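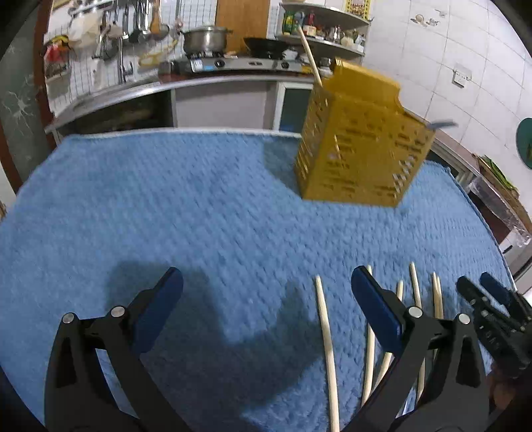 Photo: Carol Pearce

Utensil storage, a short thread. Kitchen is a small galley with a steel counter and a two-burner gas stove. Everything that isn't a pot or a wok has been living in one yellow slotted plastic basket.

2/ Step one is to get it all off the counter. I sort on a blanket. Chopsticks roll on a hard surface and they don't roll on a fuzzy blanket. A blue one shows up pale wood well, splinters included.

3/ Five chopsticks on the blanket. Five is an odd number. I have checked the drawer, the dish rack and the gap beside the stove.

4/ How I match pairs: stand them on end on a flat surface, compare length, then compare the taper with a fingertip. Plain wooden ones from different packs can differ by a couple of millimeters. Enough to annoy you when you pick up noodles.

5/ Check the tips. Fuzzy or split goes in the trash. Dark at the tip usually means it sat damp. Light sanding with fine grit is fine on bare wood, pointless on lacquer.

6/ The basket. Slotted sides are good for airflow, bad for anything thin. Chopsticks work their way through and jam. Long handles make the whole thing top-heavy, so it tips when you pull one out.

7/ Fix for the slots is a liner. I cut a strip of Hovex shelf mesh 47 cm long and ran it around the inside. Overlap the ends, two zip ties, done. Took 15 minutes including finding the scissors.

8/ Washing: hot water, a little soap, dry flat on a towel for 30 minutes, then upright with the eating end up. Don't soak wood overnight.

9/ Someone asked about the Iklow divided caddy. I had one. The compartments are too shallow for cooking chopsticks and the base holds water. Gave it away in September.

10/ New layout: long tools at the back of the basket, short ones in front, chopsticks in a separate jar by the cutting board. Wok spatula gets a hook.

11/ Still looking for the sixth chopstick. Will check behind the lower cabinet when I have the kickboard off.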